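How to Run the Basket-Unloading Trial for Household Robots
Numitz Home Automation Guides – Laundry Series, Part 2

Laundry remains one of the harder chores to hand over to a machine. A shirt has no fixed shape, and the arm must find a hold on it again each time it is put down. The procedure on this page was prepared at the Toledo office for sites that wish to judge, on equal terms, whether a two-arm robot can take clothing out of a basket and place it on a raised surface. Folding is treated separately in Part 3.

Before you begin

Set the basket on a clear stretch of floor within reach of both arms. Place the receiving surface to one side. A firm cushion or low bench is suitable. Clothing should go in unfolded, as it would on an ordinary wash day. Route any arm cables away from the basket, then confirm that both wrist modules show a green light.

Step 1. Take hold of the first garment

Lower one arm into the basket and close the fingers on the cloth. The other arm stays open and clear of the pile until it is needed.
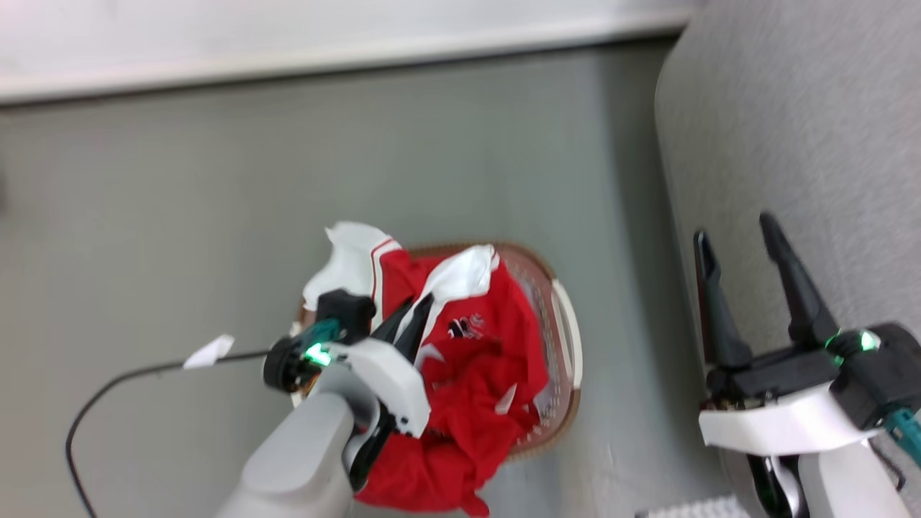
A grip on a single layer is preferred, but a grip on several layers is accepted at this stage. Do not straighten the clothing by hand between attempts. If the fingers close on nothing, record a miss and let the robot try again, up to 3 times for each garment.

Step 2. Lift and carry

Raise the garment until it is clear of the rim, then move it toward the receiving surface. Watch for a second item caught in the first. Pairs of the same color are a common source of error – the Diltard scoring sheet has a separate column for them.

Step 3. Set down and release

Open the fingers only when the garment is over the surface. A heap is acceptable. A garment that slides to the floor is scored as a drop.

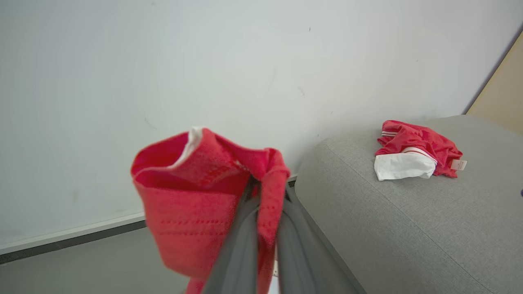
Red garment held in the gripper, with a second on the cushion behind.

Reading the results

The Griner trials in August covered 227 garments. Sites should report misses, drops and double lifts separately, along with total time. A site may proceed to Part 3 when 70 percent of garments reach the surface without help. A passing score applies to unloading alone and should not be read as a finding that the robot is ready to do a household's laundry.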